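Häufige Fragen zum Einsatz von Robotern im Objektservice

Stand: 22. Februar 2019

Die Oláh Gebäudedienste setzen am Standort Pescombe seit Oktober Roboter für das Umstellen und Ordnen von Möbeln ein. Die folgenden Antworten richten sich an alle Beschäftigten des Standorts. 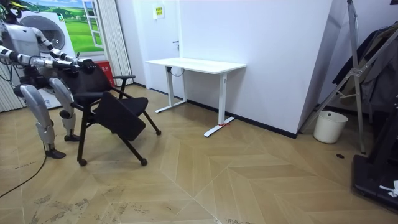 Arbeitsplatz und Aufgaben

Welche Tätigkeiten übernimmt der Roboter?
Er fasst Bürostühle an der Rückenlehne und stellt sie um. Reinigung, Wäsche und die Abnahme der Räume verbleiben bei den Beschäftigten.

Entfallen dadurch Stellen?
Nein. Die Betriebsvereinbarung »Nirkell« schließt betriebsbedingte Kündigungen infolge der Einführung aus. Sie gilt für alle 51 Beschäftigten des Objektservice, auch für befristet Angestellte.

Ändert sich meine Eingruppierung?
Wer die Aufsicht über ein Gerät übernimmt, erhält eine monatliche Zulage. Die Übernahme ist freiwillig und setzt die Einweisung von 30 Stunden voraus - diese gilt als Arbeitszeit.

Sicherheit und Aufsicht

Darf ich den Raum betreten, während der Roboter arbeitet?
Nur nach Rücksprache mit der Aufsicht. Auf Kabel am Boden ist zu achten; sie dürfen nicht eigenmächtig umgesteckt werden.

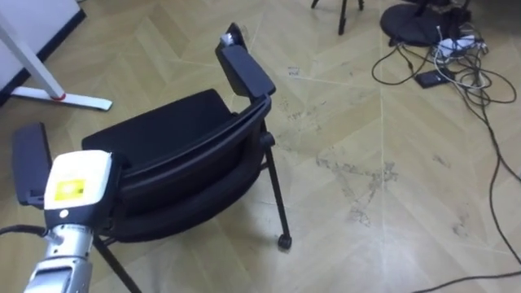
Greifer am gekippten Bürostuhl

Wer haftet für beschädigte Möbel?
Der Arbeitgeber. Schäden sind der Schichtleitung am selben Tag zu melden, ab einem Wert von 500 Euro zusätzlich schriftlich.

Werden Leistungsdaten von Beschäftigten erfasst?
Nein. Aufzeichnungen der Geräte dürfen nicht zur Verhaltens- oder Leistungskontrolle ausgewertet werden.

An wen wende ich mich mit weiteren Fragen?
Ansprechpartner ist Lajos Kozma, Personalabteilung, Haus Jorden, Zimmer 9. Anliegen können auch über den Betriebsrat eingereicht werden.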